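Do I need to dry my waders between two lakes on the same day?
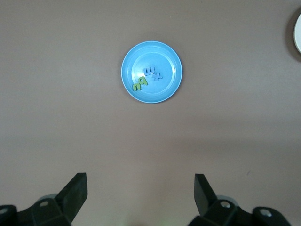 Foam letters in a blue dish.

Posted by millpond_marge, 31 January 2022

Our lake group at Endcombe signed up to do plant surveys in April, and I've been handed the schedule. It has us at Trolness in the morning and Hawthorne Pond after lunch, eleven miles apart, same waders, same rake, same boots. The handout says "clean, drain, dry" and then wants five days of drying. I have one hour and a sandwich. Trolness has milfoil. Hawthorne, so far, has ducks. What do people do in real life?

Aivar Šimkus

Swap the order, for a start. Clean water first, weedy water second, then home. Half of these schedules are drawn up by somebody looking at a road map.

If you can't swap, carry two sets of gear. We keep a second rake head and spare boots in a tote marked with the lake's name, and it never goes to the other lake. Pick every scrap of plant off the rake by hand, because a piece of milfoil the length of your finger can start a new patch. Scrub the treads too. Felt soles are hopeless, they hold water and mud for ages. Get rubber.

Ask your state people what they want for disinfecting. Rules differ, and some ponds have their own.

cosik_bob

I've rinsed mine with the garden hose for 9 years and never had a problem.

Aivar Šimkus

How would you know, Bob?

rakehead100

Agree on swapping the order. Also check the anchor rope if you're taking a boat. Ours came up looking like a salad. And empty the bait bucket on dry land, well away from the ramp.

millpond_marge

Swapped. Hawthorne is now the morning, and the sandwich stays where it was.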